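Looking after the arm at bench two

Regular readers will remember that the arm on bench two spent most of last autumn sulking. It would go to where the banana was, close its fingers with great confidence a finger's width to the left, and carry a handful of air to the other side of the table. Yutong Tan has had the job of looking after it since September, and as of 4/17/18 she is prepared to say in print that it is behaving. I have asked her to write down what she does so that the rest of us can stop ringing her at supper.

It starts with the cables. The bundle that runs along the arm to the gripper has to have enough slack for the wrist to turn all the way round, and not so much that a loop drops down and sweeps the crockery off the table. Yutong moves the wrist by hand to both ends of its travel and watches the loops. If one pulls tight, she undoes the nearest tie and starts again from the shoulder. We tried doing it from the wrist end once and got a very tidy bundle that unplugged itself at lunchtime.

Then the fingers. There are two, they are held on with small bolts, and the bolts work loose. This was the cause of most of the autumn's trouble, although we replaced a good many more expensive things before anybody put a key on them. They are now checked every 47 runs, a number Nadège Lebrun arrived at by writing down when they slipped and then being cautious. Wipe the pads while you are there. Do not use the blue spray from the Povmont cupboard, which leaves them shiny and fond of dropping things.

The wrist camera comes next. Bring the arm down over the table with the fingers open and look at the picture on the screen. You want both fingertips in view, with a decent gap of table between them. If one finger has wandered out of view, the bracket has been knocked, and somebody will have been hanging their headphones on it. Straighten it, run the Prekura calibration from the top (all 18 positions, please, even the dull ones) and save the file under a new name. We have had two files called "final" and neither was.

Last of all is the pick test. Lay out the plate, the colander, the ketchup and the toy food, and have the arm go for the banana. The banana was Nadège's choice. It is soft, it is a ridiculous shape, and there is no obviously correct place to take hold of it, so a gripper that copes with it will generally cope with the strawberry and the orange slice as well. We ask for 10 clean picks in a row. Any miss and you go back to the bolts, however near to home time it is. The counter on the Tesis box stood at 3,525 picks when this was written, and the banana has worn better than several of the staff.

The logbook lives in the drawer under bench two. Write in it what you changed, including the things you changed and then changed back. Spare finger bolts are in the Fleury tin, next to the biscuits – please read the label before reaching in.
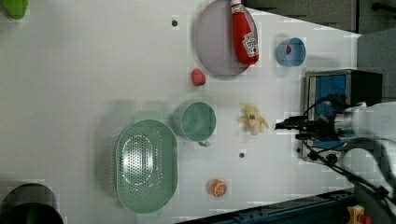
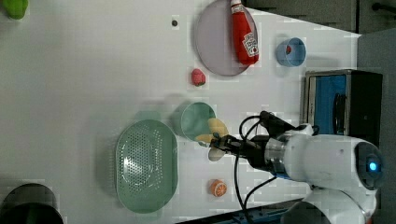
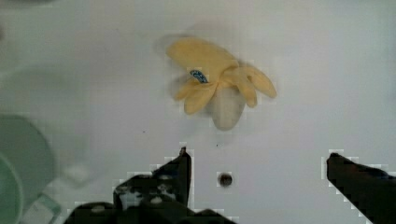
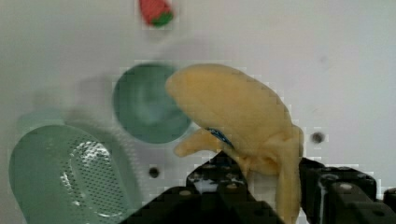

The arm and its toy food on bench two, from overhead and from the wrist camera.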